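Dravstead gripper fault

The Dravstead gripper fault, also called the late-release fault, was a defect in a series of hand-held grippers used to record manual tasks for robot training. It caused the jaws to stay closed for a short time after the operator had let go of the trigger. The fault was found at the Stullton workshop of Dravstead, a small automation company, and led to the withdrawal of 60 units. One minor hand injury was linked to it.

Background

Dravstead began building hand-held grippers to collect examples of household tasks. An operator holds one gripper in each hand and carries out a task at a table, such as moving cups and dishes onto a rack, while the position of the jaws is recorded. The recordings are then used to train a robot arm fitted with jaws of the same shape.

The first series was designed by Gilmar Cavalcanti and assembled in Stullton. The jaws were opened by a return spring and closed by a small geared drive when the trigger was pressed. The spring was supplied by Pimentel, a parts maker that also supplied the drive housing. Control software, known as Nustar, was written in-house.

Discovery

The first reports came in January. Operators said that cups were sometimes pulled over when they moved their hands away, and that the grip felt "sticky" near the end of a shift. These reports were put down to operator habit, and new staff were told to wait a moment before lifting the hand clear.

Rosimeire Moura, who checked the recordings before they were passed on for training, noticed that the jaw signal and the trigger signal did not match in a number of sessions. In the worst of them the jaws opened 800 milliseconds after the trigger was released. The limit in the design document was 500 milliseconds, and most units were well inside it when new. 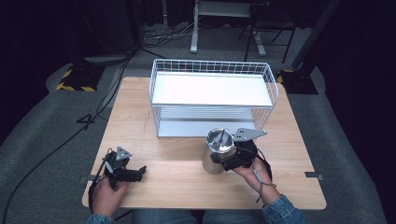
Two-handed work with hand-held grippers at a table with a wire rack. The right gripper is closed around a metal tumbler.

The injury took place during a session with drinking glasses. Callum Munro was setting a glass on the upper shelf of a rack and drew his hand back before the jaws had opened. The glass broke against the rail and cut his left hand. The workshop stopped all sessions that day and did not restart them for 3 weeks.

Cause

An inquiry led by Elaine Teixeira found two causes acting together. The return spring lost tension as it warmed, and the drive housing had no path for heat to leave. After a long session the spring could no longer overcome the drag of the gears at once. The second cause was in the software. Nustar held the last closing command until it received a new position reading – a feature meant to stop the grip from fluttering – and this added to the delay when the jaws were slow to move.

Neither cause was enough to go past the design limit when tested alone. The acceptance test had missed the problem as it was run on cold units, with no object between the jaws.

Response

All 60 grippers in the series were withdrawn. Those returned to use were given a stiffer spring and a vented housing, and the hold feature was removed from the software. A warm test was added, in which each gripper must close on and release a steel cup after a full hour of use.

Sessions with glass were dropped from the program and replaced with metal and plastic items. Operators were also given the right to stop a session without asking the shift lead, a change requested by Elaine Bezerra on behalf of the recording staff.

Effect on recorded data

Recordings from the affected units taught the robot arm to pause over an object after placing it. Part of this material was corrected by shifting the jaw signal in time. Sessions in which an object had been knocked over were deleted, apart from a small set kept for testing fault detection.

See also

Return spring
Human error in operator reports
Acceptance testing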